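An Afternoon With the Banana People

I had been promised robots. The invitation said "open lab," and in my experience an open lab means a thing on wheels that hands you a pen. I drove out to Stumville with two granola bars and fairly high hopes for the pen.

Kindard has the upper floor of a building that used to sell bathroom fixtures, and the sign for the fixtures is still the bigger of the two. You go in through a side door, sign a sheet, and get a sticker with your name on it. Mine said GUEST. So did everyone else's, including, I noticed later, a man who works there.

There were maybe a dozen of us. Two were from Ivanov, the packaging outfit down the road, and they had come with a real question about putting fruit in boxes. The rest of us had come because it was the weekend and it was raining.

Amra Vukčević runs the collection side and gave the tour. She started with what she called the boring part, which took half an hour and which I ended up liking best. The lab doesn't write instructions for its arms, or not many. A person steers the arm through a job by hand, using a pair of grips a bit like bicycle brakes, and the machine records where everything went: the pictures, the joints, the opening and closing of the fingers. One run through the job is an episode. You collect a pile of episodes, train on them, and then let the arm try it alone while everybody stands around holding their breath.

The pile for a single task is 200 episodes. The task that weekend was "put the banana in the basket." I asked whether 200 wasn't a lot of times to put a banana in a basket. Amra said the first version had used fewer, and the arm had learned to put the banana in the place where the basket usually was.

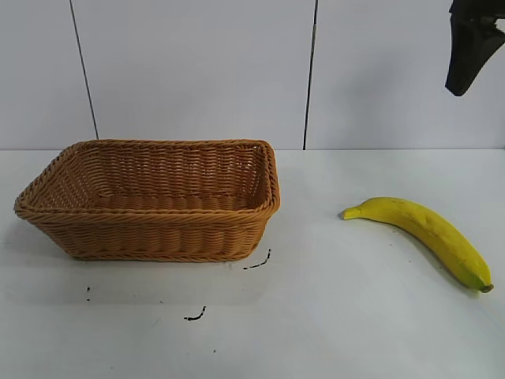 Stumville, 4/7/19

The banana goes down a good hand's width from the basket, stem toward it, and the operator waits for a beep. Then the arm comes down from the right, and for somewhere under half a minute you watch a grown adult concentrate harder on a piece of fruit than I have concentrated on my taxes. Fingers open, fingers close, up, across, release. Beep. Somebody reaches in, takes the banana out of the basket, turns it a little, moves the basket a little, and off they go again.

The moving a little is the whole craft, according to Nataša Lazarević, who was at the controls for most of my visit. She had done 27 episodes since lunch and would be doing more after we left. She has a printed sheet of starting layouts taped beside her seat and follows it down the page: banana near, banana far, stem left, stem right, basket square to the table, basket at an angle. Left to themselves, she said, people think they are being random and then put everything in the same five spots. She included herself. The sheet was her idea, after she looked back over a week of her own work and found she had been laying the banana down the same way every morning like a place setting.

I had a lot of questions about what makes an episode bad. Dropping the banana does not, by itself. If she drops it and picks it up again cleanly, they keep the run and tag it, and those are valued, seeing as the arm will certainly drop things on its own and would do well to have seen what comes next. What gets thrown out is dithering. If the operator hovers over the banana trying to make up her mind, the machine learns that hovering is part of the job. An earlier model named Tanari (they name them, and I did not get a good answer as to why) was trained on a batch made by a very careful new hire. It would go to the banana, stop over it for several seconds as though saying grace, and only then pick it up. They played us the video. It got the biggest laugh of the day.

The other thing that gets a run tossed is a hand in view after the beep. Amra told us this and then looked at all of us, one at a time, until we had taken half a step back.

One of the Ivanov people asked when it would do real bananas, in crates, at speed. Amra said that was a different project and a different budget. He wrote that down. Then he asked whether it could do pears. She said it could do whatever somebody was willing to sit there and do 200 times first, and he wrote that down too, more slowly.

Near the end we were each allowed one turn. Let me report that it's harder than it looks. The grips are light and the arm follows you with a small lag, like a dog that has heard you but is thinking it over. I came in too low and pushed the banana a few inches across the table. On my second approach I got it by the very end, swung it over with great ceremony and let go early. It hit the rim and, after a pause I can still feel, fell in. Nataša said "nice recovery" and typed something. I asked if mine would go in the training set. She said guest runs go in their own folder. I asked what the folder was for. She said it was so they'd know where they were.

Last came the live trial, the current model on its own with no one at the grips. Five tries. It got the first, the second and the third with no fuss at all, quicker than I had been and with far less swearing. On the fourth it closed its fingers on air beside the banana, carried the air to the basket and released it there with perfect confidence. The fifth was fine. Amra seemed happier with the fourth than the others and had people looking at the recording before we had our coats on.

By May they hope to have 2000 episodes over a spread of tasks, the banana being one of them, and there will be another open afternoon around then. Parking is behind the building; ignore the sign saying it's for plumbing customers. Coffee is provided. Bring your own lunch, and if you bring fruit, keep it off the table.

There was no pen.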